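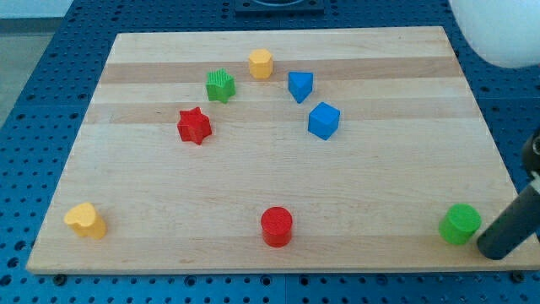 Page 31

Soveo Sorting Board and Block Set
For hobby arms and shared workshops

The Sorting Board is a work surface for people building a small pick-and-place arm at home or in a makerspace. It gives the arm a flat, pale background to work on and a set of shapes with enough variety to show up problems in a grip or a calibration. It comes as a board with eight blocks, or as a board alone if you already have blocks you like.

Board
Light maple-colored wood strips, glued edge to edge and sanded. Strips vary in shade from one board to the next, and most boards have a darker band or two. If your vision code finds objects by color, take a reference shot of your own bare board before you start. Do not reuse one from another builder. The finish is matte oil. Wipe with a dry cloth, no solvent.

Blocks
Two each in yellow, green, blue and red:
Yellow octagonal prism
Yellow heart
Green star
Green cylinder
Blue triangular prism
Blue cube, rounded edges
Red star
Red cylinder

The cylinders are the easy ones and a good place to begin. Stand one near a front corner and bring the finger in low, close to the base, at slow speed. Stars are harder – a parallel grip that lands on two points will usually spin the block before it closes. The heart has one good grip, across the lobes, and it takes some patience to teach.

Mounting
The board lies flat on any level bench. We build and test on a Havstead perforated table, which has a regular grid of small round holes and goes together in panels. Check the seams between panels with a straightedge before you set the board down. A raised seam will rock the board, and the error shows up at the far edge as a missed pick. The board can sit loose for slow work. For faster moves, order the Skondemell corner stops (set of 2), which drop into the table holes and hold opposite corners.

Setting up the arm
1. Fix the arm base to the table first, then place the board within reach.
2. Jog the fingertip to each corner and save the four points.
3. Set the approach height to 15 mm above the tallest block.
4. Run the pick cycle with no blocks on the board.
5. Add one cylinder and run it again at low speed.

The Sulemana starter file includes these steps as a script. It is a plain text file and will need your own joint limits filled in. Allow around 124 minutes for a first setup, less if the arm is already calibrated.

Spares
Single blocks are sold by shape and color. Replacement boards ship without blocks. Corner stops are sold in pairs only. Orders placed before noon go out the same afternoon – the shop closes for inventory in October, and orders received then ship when it reopens.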